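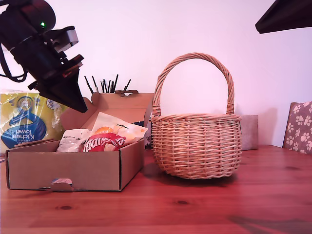 box is open, packing has officially begun

01/07/2019
ok so we're moving from Pultport to Siklow at the end of July and I'm going to post through it because otherwise I'll just yell at my lamp

first quote from the movers: 625. for a one bedroom!! second place, Hudel, said 600 but you have to be out by 6 in the morning. in the MORNING

so now I'm looking at renting a van for 200 and bribing people with pizza. my back is already mad at me

things I own too many of, so far: mugs, phone chargers, tote bags with other tote bags inside them

also why did I keep every birthday card since middle school. I sat on the floor and read them for two hours and packed zero things

if anyone's moved to Siklow - is the Ibarra Street side loud at night? the apartment is right above a bakery and I can't decide if that's a dream or a 4 am mixer situation

update, several of you say get the bakery apartment no matter what. heard. also please tell me where you get free boxes, the liquor store laughed at me

ok back to the kitchen drawers - wish me luck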